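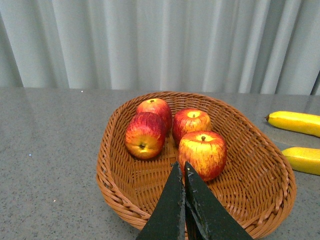
4. Fitting the curtain track above a kitchen bench

Read this section through before drilling. It covers the Brondale straight track in the 330 series, mounted to the wall or the ceiling. For bay windows, see the sheet packed with the corner joiners.

4.1 Before you start

Clear the bench under the window and lay an old towel over it. Swarf from the track will scratch most benchtops if you lean on it.

Check the wall for cables and pipes. Kitchens often have a power point beside the window with the cable running straight up from it.

CAUTION: Do not fit this track above a cooktop, or where the fabric could blow across one when the window is open.

4.2 Marking out

1. Measure the width of the window opening and add the stack-back allowance from the table on the carton.
2. Draw a level line for the brackets. Work from a spirit level, as architraves in older houses are seldom true.
3. Mark the two end brackets first, 10 cm in from each end of the track.
4. Mark the remaining brackets between them, no more than 800 mm apart.

NOTE: For S-fold and pencil pleat headings, add one extra bracket on the side where the curtain stacks. The gathered fabric is heavy, and a single end bracket will sag over time.

4.3 Fixing the brackets

5. Drill pilot holes. Use the Senov wall plugs supplied for brick or plasterboard. Into timber, leave the plugs out.
6. Drive the screws until the bracket is firm, then stop. Overtightening twists the clip and the track won't seat.
7. Cut the track to length with a fine-toothed hacksaw and file the cut end smooth.
8. Load the gliders, then push on both end stops.
9. Hook the track over the front lip of each bracket and press up at the back until it clicks.

4.4 Hanging and setting the drop

10. Hang the curtain and leave it overnight before setting the hem. Linen blends can drop by nearly 2 cm.
11. Over a bench, finish the hem just clear of the surface. Fabric that touches will pick up water from the sink side and mark.
12. Dress the folds by hand, tie them loosely with soft tape at three heights, and take the tape off in the morning.

CAUTION: Cords must be secured to the wall with the cleat provided, out of reach of children — this applies to the short cord kit as well.

4.5 Care

Wipe the track with a dry cloth. If the gliders drag, use a silicone spray, never cooking oil or grease. Wash the fabric according to its own label.

Section revised August by Selma Stojanović.

Related items
Brondale corner joiners and bends
Prellico pleat hooks, white
Vlachou lined curtain fabric by the metre
Measuring up for roller blinds
Replacing a broken glider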